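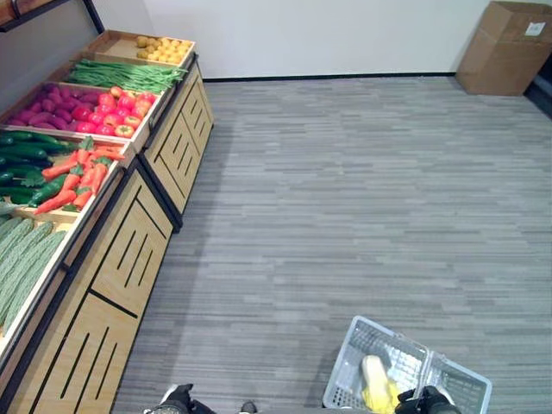 Korkora Countertop Produce Keeper, 2-Drawer

4 min read

The Korkora is a box with two drawers that is supposed to keep vegetables fresh longer than your refrigerator does. We sell it, and we think it's decent, but the claims on the carton need some trimming before you spend money on it.

Korkora says "weeks of freshness." Weeks of what, exactly? Potatoes last for weeks in a paper bag in a dark closet, and they don't need a box for that. The upper drawer has a sliding vent and a charcoal pad, and the lower one is closed and lightproof. Nele Kuhlmann, who does our kitchen testing, ran one from February on in her own apartment. Potatoes in the lower drawer sprouted about 3 days later than potatoes in a bag. Green beans did worse in the upper drawer than in the crisper, so we'd leave those in the refrigerator whatever the leaflet tells you.

Tomatoes were the surprise. They stayed firm and kept their flavor, though a plain bowl on the counter came close – close enough that we wouldn't buy the thing for tomatoes alone.

What you get
Body with two drawers
Charcoal pad, fitted (replacements sold in packs of 4)
Divider for the upper drawer
Leaflet, which you can skip

The drawers run smoothly and come all the way out for washing. The divider is flimsy. It pops loose if you lean sweet potatoes against it, and Korkora hasn't answered our question about a sturdier one.

How it compares
The Ivitz keeper is cheaper and has no vent at all, so onions make their presence known. The Petersen is better built and heavier, with one deep drawer where everything at the bottom gets bruised. Getico makes a model with a humidity dial. We turned the dial for a month and could not find anything it changed.

Don't keep onions and potatoes together in any of them, including this one.

Item no. 376. Orders placed before noon ship the same day, except Wednesday, when the warehouse is closed. Unused pads can be returned; opened ones can't.

We use cookies to remember your cart and improve your visit. Accept / Manage settings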